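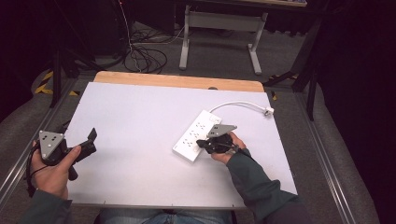

*A white power strip on a white table, cord out to the right.*

I have been sent another article about desk tidying. It was from a friend who means well and who has seen my desk, and it promised that I could "reclaim my workspace" by mounting a power strip under it, running everything through a fabric sleeve and never seeing a cable again. There were before and after pictures. The after pictures were taken in rooms where, as far as I can tell, no one had ever charged a phone.

I don't believe in the hidden power strip. I did for a while. I bought a Fosent tray, the wire basket sort that screws to the underside of a desk, and I spent a Saturday on my back with a torch in my teeth getting it level. It looked very good. For five weeks I had nothing on the floor and nothing on the desk except the things I was meant to be looking at.

Then the printer stopped. I couldn't see which plug was the printer's, so I lay down again. The plugs were packed in the tray with their flat sides together, black on black, and every one had been cable-tied to its neighbour by me, in a state of high self-regard. I cut four ties to free one plug, and it was the lamp. The printer, as I learned later on, had run out of paper.

What bothers me about the whole business is that it treats a power strip as something shameful. It is a long box with holes in it. You put plugs in and you take plugs out, and you do this far more often than the articles admit. People who write about tidy desks seem to own a screen, a lamp and a small plant, all of which stay where they are for ever. I own a laptop that goes out with me, a sewing machine that comes down from the wardrobe when a hem goes, a glue gun, two sets of batteries that need charging in turn and a heater for January. None of these wants to live in a tray.

So mine is on top of the table now, at a slant, because that's how it ends up when you pull a plug out with one hand. I can see every socket. When I've finished I take the strip's own plug out of the wall and it can lie there doing nothing at all. A white strip on a white top hardly shows anyway, if showing is the worry.

Rafail Stamatopoulos, who taught me most of what I know about putting up shelves, disagrees with nearly all of this. His view is that anything left on a work surface will sooner or later have tea spilt on it, and that a power strip is a poor thing to spill tea on. I can't argue with that, and I keep the tea on the windowsill. He also says that a lead across a table gets caught on a sleeve. It does. It has caught on mine. But he has his strips behind a bookcase, and last winter it took two of us and the loss of a china dog to reset one.

The floor is the usual compromise, and I think it's the worst of the lot. Leads on a carpet breed. You put one coil down behind the desk legs meaning to sort it out, another comes to join it, and by spring you have a nest that you hoover round. I have never met anyone who untangled a floor nest for pleasure. They do it when they move house, or when something in the middle of it starts to smell warm.

I'm told the answer is to spend more. Caletti will sell you a desk with a channel down the back and a lid over it, and I tried one in the shop. The lid shuts beautifully when there's nothing inside. The assistant put a single laptop charger in to show me, one of the fat ones, and the lid sat up like a loose tooth. She suggested a slimmer charger. I hadn't gone in there to buy a charger.

I'll grant the tidiers some of it. A label on each plug is a good idea, and I stole it from the same article that annoyed me. Short leads are better than long ones. Visitación Campos, next door, ties a scrap of coloured wool round both ends of each lead, which cost her nothing and beats any sleeve I've seen. And I wouldn't leave a strip out on a table with a toddler in the house, or a cat of a certain temperament.

But for a grown person at an ordinary table I'd want somebody to tell me what the hiding is for. It doesn't make the thing safer if you can't see that a plug is half out. It certainly doesn't save time. The Fosent tray is in the shed, holding seed packets, and it's still level.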